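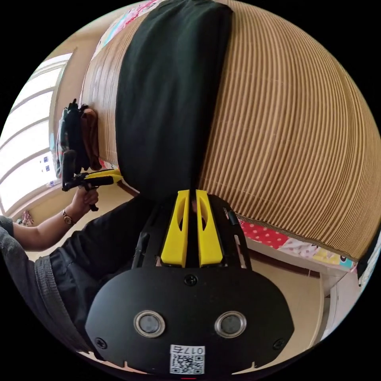 Course Materials > Robot Hands Lab > Unit 4: Comparing Grippers

Last updated: June

Picking a fingertip for soft stuff

Fabric is where I send every gripper I want to embarrass. Blocks and mugs will forgive a sloppy grasp, and a shirt won't. My favorite test item is a long dark piece of cloth on a striped mat, like the one lying right at the tips of the yellow jaws, and I'll tell you why I like it so much – it hides its own edges! Black folds on black cloth give your eyes very little to work with, and your cameras even less. Keep a stack of folded clothes nearby too, so you have more than one thickness to try.

For this unit we compare two finger sets, the Jatton (stiff) and the Velier (a bit of give at the tip). Last term's group logged 1,149 grasps between them, and Sabine Hagedorn went through the whole pile. The Jatton set dropped or double-grabbed 47 times. The Velier set did it 19 times, but it was slower to let go, and that drove a few people nuts.

Things I'd like you to look at while you work:

1. How far apart the jaws are before you close. Most of you open too wide. Start narrow and see what happens.

2. Where the fold sits between the fingers. Go for the thick part first, then try a single layer.

3. What your own sleeve is doing. I mean it. Put on something black and baggy and it can end up right between the yellow fingers in your view, pocket flap and all, and then good luck telling it from the cloth you're after. Myroslav Dmytriv lost a whole run at Dendthorpe that way (he's a good sport about it).

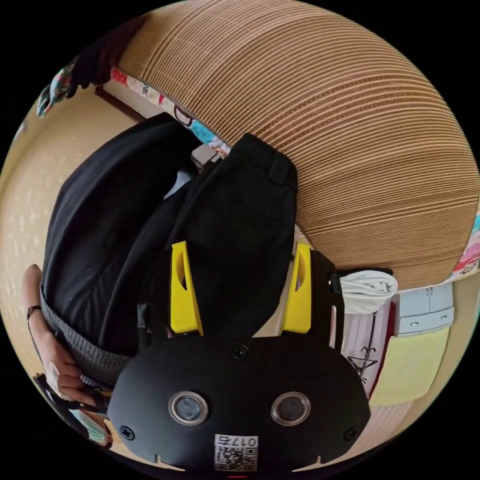 4. Your wrist angle. Keep it the same for both finger sets or the numbers mean nothing.

Do about 20 grasps per set before you write anything down, just to get the feel of it. After that, log every one, the ugly ones too. Use the Wendt sheet from Unit 3, and put the finger set in the first column so I can sort them.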